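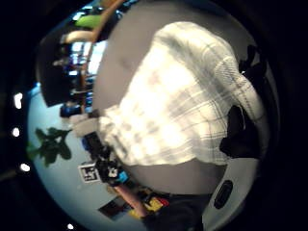

So, people keep asking how you teach a robot to do a job round the house when it can't follow instructions, and my answer is that you do the job yourself, over and over, with the robot's hand in yours. I've been at it since June and I've got opinions, so this will be a long one. First opinion: wear a boring shirt. With a lens this wide, anyone in a checked shirt fills half the view and comes out round as a football, while the poor plant and the square printed marker get squeezed over to the left. The marker is what I want the thing looking at! Get the marker in view before you start, elbows in, belly back.

2/ The set-up, for those who like that sort of thing. I hold a gripper in my hand with a camera on it, and I squeeze to close the fingers. Whatever the camera sees while I work gets saved along with how I moved. Later on, the arm in the workshop at Sarbridge tries to do the same thing from its own camera. No typing, no joystick. You just pick stuff up.

3/ "Just pick stuff up" is doing a lot of work in that last post, I know. My first week I moved the way I normally move, quick and a bit careless, and the playback was a blur. The arm learned to be careless too. It went for a mug like someone swatting a wasp.

4/ What helped was slowing down, though there's such a thing as too slow. If you creep up on a cup, stop, have a think, then creep a bit more, the robot learns the thinking. Ours used to hang in the air over the sugar bowl for ages looking as if it had forgotten why it came in. I've done that in my own kitchen plenty of times but it's no good in a demo.

5/ We're calling the project Plirnmont, which was a typo in a file name that stuck. It's tidying, mainly. Clear a table, put the small things in a tray, put the tray on the shelf. Dull as you like. I love it.

6/ Somebody asked about remote control. Yes, we've done that as well! The Jerden rig has two handles on a stand, and the arm copies you from the other side of the room. Brilliant fun for the first morning. Then your shoulders go, and you notice you can't feel anything. I crushed a paper cup and only found out from the noise.

7/ For me the hand-held one wins for tidying because I can feel when something's slipping, and I can carry it anywhere there's a table. The handles win for anything where the arm has to bend in a way I don't. I kept reaching round corners with my nice flexible human wrist and the arm simply can't follow. Lovely recordings, all useless.

8/ Numbers, since you'll ask. We're on 600 goes at the tray job and I'd say roughly a third of mine from the early days went in the bin. Reasons on my list: thumb over the lens, stopped to talk, dropped the thing and said a word (there's no sound recorded, I just felt bad), marker out of view, put it in the tray then took it out again because it looked wonky.

9/ That last one's a terrible habit. Do not neaten! If you straighten things afterwards, the arm will straighten things afterwards, forever. We had one that put a spoon down and gave it a little nudge every single time. That was me. I do that with spoons.

10/ Mistakes you recover from are worth keeping, mind. If I miss the block and go back for it, I leave that in. An arm that's only ever seen perfect grabs hasn't a clue what to do when it misses, so it closes on thin air and carries nothing to the tray with great dignity.

11/ Move your stuff about between goes as well. I shift the tray, turn the objects round and start from a different spot. I do 20 goes and then have a break, because after that my hand starts doing the same thing every time without asking me.

12/ To the person who wanted to know if it gets boring: a bit, yes. I put the radio on. A mate tried it at the Nasution open day and did 5 goes before asking when the robot bit started. Sorry, mate, you're the robot bit.

13/ Next up is cloths. Folding one in half with two fingers on a stick is much harder than it sounds, and I've been practising on tea towels at home without even recording, so my washing has never looked worse. If anyone's managed it with a hand-held gripper, tell me whether you grab the corner or pinch the edge. I've been pinching the edge and it keeps bunching up.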